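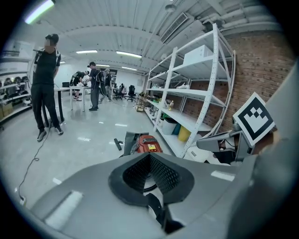
Home | Fixtures | Club Diary | Juniors | Contact

Club Diary - July
Reading time: 2 minutes

The first eleven travelled to Cismont for the second round of the county cup and returned with a win by 20 runs. Cismont is a slow ground with a long boundary on the church side, and the captain, Tamás Hegyi, chose to bat on winning the toss. The innings closed at 218. Nneka Tijani made the highest score of the day and was out in the last over, caught at deep cover.

Play was held up by rain at 3.40 p.m. and resumed after tea with no overs lost. Chukwuemeka Ugwu bowled unchanged from the pavilion end and took four wickets. The last Cismont pair added more than had been expected of them before Somtochukwu Ezeani ended the match with a direct throw from mid-wicket.

The club records its thanks to the home side for the tea, and to both umpires.

Nnamdi Ugwu has now scored 791 runs in all matches this season. The club record of 1,000 was set on the old Drellovdale ground, where the pitches were by general agreement a good deal kinder to batsmen. He did not add many at Cismont - he was run out early, and has accepted his share of the blame for the call.

The second eleven lost at home to Skondik. The scorebook for that match has not yet been returned and the averages will be brought up to date when it is.

The draw for the next round has given us Pollock, away. Players should meet at the ground gate at 11 a.m. Whites are to be worn on arrival. Those unable to play are asked to tell the captain by the evening of net practice.

We use cookies to improve your visit to this site. Accept | Manage settings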